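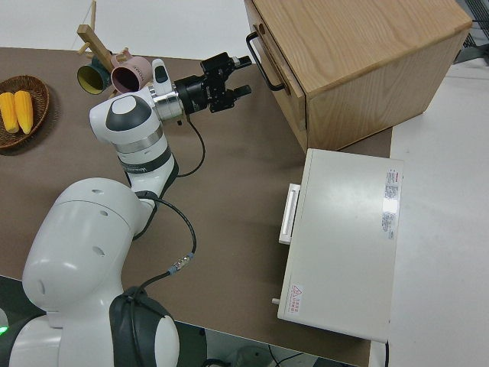 给品牌账号写一本“留言回复手册”:从翻旧评论开始,慢慢写到能交给别人用

去年三月我接手Wander的社交账号,做户外背包的一个小牌子,交接文档写得挺漂亮,发布排期有,图片规范有,连标题里能不能用感叹号都写了,唯独评论区怎么回,一个字也没有。前任同事是凭感觉回的,她感觉很好,粉丝都喜欢她(到现在还有人在评论区问“以前那个小编呢”,问得我心里酸酸的)。可是感觉没法交接呀!我头两个星期回得战战兢兢,有位客人问肩带能不能单独买,我说可以,隔天客服告诉我早就不单卖了,只好再回去道歉。

后来我就下决心写一本回复手册。写得磕磕绊绊,改了好多版,再后来又帮Hondo(一家做咖啡器具的)和另外几家朋友的账号写过,步骤慢慢固定下来。今天把整个过程摊开讲一遍,篇幅会有点长,您泡杯茶慢慢看。手边有自己的账号后台的话,可以看一节做一节。

适合谁看

一个人或者两三个人管品牌账号的朋友,评论和私信的量还没大到要上客服系统,可是已经多到会漏、会回重、会回得前后不一致。如果您一天只有两三条留言,其实不用写手册,好好回就行,把时间留给内容。如果您那边是几十个客服坐班,这篇也不太够用,您需要的是工单流程,那是另外一门学问了。

动手之前准备什么

一张表格,在线的最好,能多人同时改。一个可以搜索的文档,用来放最后的手册正文。还有就是账号后台的评论导出权限,有些平台不给导出,那就只能手抄,别嫌慢,手抄有手抄的好处,后面会讲到。

另外请提前跟客服或者售后的同事打个招呼,告诉他们您这段时间会经常来问问题。我第一次写的时候没打招呼,一下午跑去问了人家十来次,最后是拿一盒蛋挞赔的罪。

第一步:把旧评论翻出来

先别急着想“应该怎么回”,先去看大家到底在问什么。往回翻三个月,评论、私信、被转发时带的话,都算。我给Wander翻出来266条需要回复的留言,单纯发表情的、朋友之间互相@着玩的,没有算进去。

每条留言在表格里占一行,我用的列是这几个:

原话(照抄,错别字也照抄)
在哪里出现的(评论、私信、转发)
当时有没有回
当时怎么回的
对方后来有没有再说话

最后一列特别容易偷懒不填,我劝您填上。有些回复我们自己看着很得体,对方看完却更生气了,也有些回复干巴巴就一句话,对方却高高兴兴说谢谢。光看自己写的那一半,是看不出这个差别的。

原话为什么要照抄?我一开始也喜欢顺手概括,把“你们家拉链怎么又又又卡住了”记成“拉链问题”。等到写回复的时候就发现坏了,那三个“又”没了,我写出来的回复完全是给第一次遇到问题的客人看的,客气归客气,可人家明明已经是第三回了。

翻评论这件事,建议分几次做,一次翻太多,后面那些就全看成一个样子了。我的习惯是早上九点之前翻一段,趁还没有新消息进来,人也比较有耐心。

第二步:分类,分得粗一点

表格填好了,开始归类。我见过分到三十几个小类的,看着真是赏心悦目,用起来谁都记不住。我自己最后留下九类,给您参考:

问产品(尺寸、材质、能不能这样那样用)
问购买(哪里买、什么时候补货、有没有折扣)
问订单(到哪了、能不能改地址)
说坏了(质量问题、使用中出的毛病)
夸我们
骂我们
提建议
想合作
说不清楚属于哪儿的

最后那一类一定要留着,别不好意思。硬塞进别的类里,往后找起来反而费劲。要是“说不清楚”那一堆越来越高,就说明里头藏着一个新的类,拎出来单独看看就好。

“说坏了”和“骂我们”要不要合在一起,我和同事Evelien Van Loon争过好久。她觉得都是不满,放一起处理就好。我觉得一个要的是解决办法,一个要的是有人听他说话,语气差得很远。最后我们是把两类的原话各打印了一页,摊在桌上读,读着读着她自己就说,那还是分开吧。您要是也跟同事争起来了,可以试试这个土办法,把原话读出声来,很多事情自然就清楚了。

归类时一条留言可能同时占两类,比如“包很好看但是肩带开线了”,我会按需要先处理的那件事来归,这条就归“说坏了”,夸的那半句在回复里接住就行。

第三步:给每一类定时限和负责人

这一步很枯燥,可是最不能省。每一类后面写两样东西:多久之内要回,谁来回。

Wander现在的做法是,“说坏了”和“问订单”在工作时间里要4小时内回,哪怕一时给不出结果,也先告诉对方我们看到了,下一次什么时候来更新。其他的当天回完就可以。夸我们的可以慢一点,隔天再回也不失礼,不过不要整批复制粘贴,这个后面还会唠叨一遍。

时限要写自己做得到的。有家朋友的账号,简介上写着“十分钟内回复”,结果小编吃个午饭都要抱着手机。人累了,回出来的话就硬,客人隔着屏幕也感觉得到。宁可写得宽一点,然后每次都提前做到。

负责人请写具体的岗位,别写“相关同事”。“相关同事”就是没有人,这个我吃过亏。想合作的私信当初就写着转给相关同事,躺在那里一个多月,等翻出来的时候,对方已经跟别家做完一整季了。

还有夜里和假期怎么办,也要写一句。我们是晚上八点以后不回普通留言,只看有没有人身安全方面的反馈,比如带扣断裂伤到人这种,有就立刻打电话给值班的人。

第四步:写回复的骨架

好啦,终于可以写回复了。我不太喜欢“标准话术”这个说法,我管它叫骨架,意思是只写清楚这条回复里要有哪几块,肉由当天值班的人自己去长。

拿“说坏了”举例,骨架是这样的:

先复述对方遇到的问题,用对方自己的词
说一句抱歉,一句就够
告诉他下一步是什么,由谁来做
告诉他什么时候会有消息
需要订单号或者照片的话,请他私信发,不要在评论区公开个人信息

照着这个骨架,可以写成:

“看到您说侧袋的拉链又卡住了,带着出门正要用的时候卡住,肯定很恼火,对不起。麻烦您把订单号和拉链的照片私信给我们,售后今天下午会看,明天中午之前我来告诉您是修还是换。”

也可以写得更活泼一些,看您的牌子平时怎么说话。要紧的是那几块都在,尤其是“什么时候有消息”,我翻旧评论的时候发现,最容易漏的就是它。

“问产品”的骨架简单得多:直接回答,再补一个他多半接着会问的。有人问这个包能不能放下十五寸电脑,您答能放下,顺便说一句带着厚保护套会有点紧,这一来一回就省下一轮。不过答案一定要从产品资料里来,别凭印象,拿不准就老老实实写“我去跟产品同事确认一下,下午回您”。我肩带那件事就是凭印象闹的。

“夸我们”怎么回,很多人觉得最容易,可我翻下来,偏偏这一类回得最敷衍,清一色的“感谢支持”。人家写了那么长一段,说背着包去看了日出,您回四个字,多可惜呀!我的骨架就一条:回复里要提到他说的某个具体的东西。他说日出,您就问问日出,他说女儿抢着背,您就说下次给女儿挑个颜色。写不长没有关系,提到了就好。

“骂我们”要分两种看。有具体事情的,按“说坏了”的骨架走,只是抱歉那一句放到最前面。没有具体事情、纯粹出气的,回一次,客客气气,留下私信的入口,然后就不再接话了。在评论区一来一往地辩,旁边看热闹的人只会越来越多。至于辱骂其他用户的,按平台规则隐藏或者举报,手册里把标准写明白,免得值班的人当时心里一急就把普通的差评也给删了。差评请千万别删,删了一条,回头能长出好几条来。

“想合作”的,骨架里要放三个问题:您是做什么的、想怎么合作、大概什么时间。问清楚了再转给市场同事,市场同事会感激您一辈子。

第五步:给每个骨架配例句,好的坏的都要

只有骨架,新同事看了还是会发愣。每个骨架下面我放两三条真实回过的好例子,再放一条回得不好的,旁边注上一句当时的后果。例子都从第一步那张表里挑,所以前面抄得仔细,到这里就特别省力。

用真实留言做例子的时候,把对方的昵称、头像、订单号都去掉。手册迟早会传来传去,别让客人的信息跟着一起走。

坏例子用谁的?我建议先用自己的。我们手册里的头一条坏例子就是我那句“可以单独买哦”,后面还带了个小太阳表情,现在每个新来的同事都要看着它笑一场。您先把自己的摆出来,别人就肯把他们的也交上来了。

第六步:语气那一页

语气这一页我写废过很多版。最早写的是“亲切、专业、有温度”,写完自己看看,放到哪家公司都能用,等于什么也没说。后来换成了对照着写:

我们会说“对不起”,不说“给您带来不便深表歉意”
我们称呼“您”,不叫“亲”
表情符号可以用,一条回复里最多一个,“说坏了”和“骂我们”里不用
可以用“哦”“呀”,可是拒绝别人的时候不用,“不可以哦”读起来很气人
不知道就说不知道,再说什么时候能知道

这些都很琐碎,正因为琐碎,值班的人才用得上。您家的清单肯定跟我的不同,Hondo那边就恰好反过来,他们的客人年轻,互相都叫外号,小编用“您”反而显得生分,所以他们写的是“一律用你”。咖啡渣该怎么处理这种问题,他们能跟客人聊上二十层楼,我在旁边看着羡慕得很。

写语气页有个小窍门,去问问平时跟客人聊得最好的那位同事,请他回五条留言给您看,您照着他的回复往回倒推规则。直接问他“你有什么技巧”,他多半说不上来。

第七步:哪些话不能自己拿主意

有几种留言,值班的人看到以后先停手,去找人:

提到受伤、过敏、起火之类的
提到律师、媒体、监管部门的
涉及未成年人的
问到还没公布的新品或者公司的人事
一个小时里突然冒出很多条说同一件事的

每一种后面写清楚找谁、怎么找、找不到的时候再找谁。电话号码直接写在手册里,别写“见通讯录”,真出事的时候,翻通讯录的那两分钟长得像一个下午。

停手期间评论区要不要先回一句?我们的做法是可以回,只用一句固定的:“看到您的留言了,我们正在核实,核实后会在这里回复您。”这是全手册里唯一一句要求一字不改的话。用了它,就一定要真的回到那条留言底下去更新,哪怕结果不太好看。

第八步:试用两个星期

手册写到这里还不能叫写完。找一个没参与写的人来试,最好是刚来不久的。我请的是Folke Tangen,他原本是做视频剪辑的,临时来顶班,对产品完全不熟,正合适。我从旧表里抽了15条留言给他,让他只看手册来回,我坐在旁边,忍着不说话(这个真的好难忍)。

他卡住的地方,我就在手册上画个圈。有的是找不到,内容其实写了,藏在第七页的一个括号里。有的是看不懂,我写“走售后流程”,他问我售后流程是什么,从哪里走。还有一处是两条规则打架,语气页说表情最多一个,“夸我们”的例句里我自己放了三个。这些毛病自己看一百遍都看不出来的。

抽样试过之后再放到真实的值班里用两个星期,每天下班前花几分钟,把手册没有覆盖到的留言记下来。两个星期以后一起补,别每天改,一天一个样子,值班的人会晕。

第九步:放在哪里,叫什么名字

听起来是小事,可我见过好好的一本手册,压在五层文件夹底下,名字叫“最终版_改_新”。值班的人要在半分钟以内打得开它才行。我们放在值班表的第一行,点开就是。开头放目录,目录用留言的类别来命名,新人看到一条留言,先想它是哪一类,再点进去。

旧版本收到另外的地方去,别并排放着。改动记录写在最后一页,哪个月改了哪一条、谁改的,一行就够。

常被问到的几件事

能不能用平台的自动回复?可以,用在私信的第一句,告诉对方几点到几点有人在。评论区我不建议用,几个人挨着收到一模一样的话,看上去有点凄凉。

用写作工具来起草回复行不行?起草可以,发出去之前一定要有人对着产品资料看过。我朋友在Drusico管账号,她的规矩是草稿里凡是出现数字、日期、价格,都要亲手核一遍再发,我觉得这规矩很好,已经抄过来了。

老板喜欢自己下场回评论怎么办?哎,这个问题问的人真多。我的办法是把手册打印一份薄的给他,只有语气页和“不能自己拿主意”那一页,再请他回完以后在群里说一声。多数老板愿意配合,他们只是没见过这份东西。

手册要不要给外包团队?给,而且要陪着他们做一遍第八步。Kaushik那边的账号有一阵子交给外包,手册是发过去了,没有陪练,客人一眼就看出换了人,还在底下猜是不是原来的小编休产假了。

很久以前没回的留言,现在还要补吗?三个月以内的、问题还没解决的,我会补,开头先为回晚了道歉。再早的就放下吧,突然去回一年前的评论,对方会吓一跳的。

多久更新一次

我们一个季度坐下来翻一次,做法和第一步差不多,只是不用翻那么多,看看“说不清楚”的那一堆、被圈出来的那几处,还有换季以后多出来的新问题。天一热,问防泼水的就少了,问背部透气的就来了,例句也要跟着换一换。新品上市之前额外再加一次,请产品同事把他猜客人会问的问题先列出来,您写好答案放进去,上市那天能从容不少。

如果您读到这里觉得工程好大,那就先做第一步,再加上第七步那一页,其余的以后慢慢补。我给Hondo写的第一版也就两页纸,缺了好多东西,他们照样用了一整个夏天。表格的列名您直接从上面抄走就行,分类那九个也是,改成自己家用得顺的叫法,改完了要是有哪一类始终拿不准,欢迎在下面留言,我当天回。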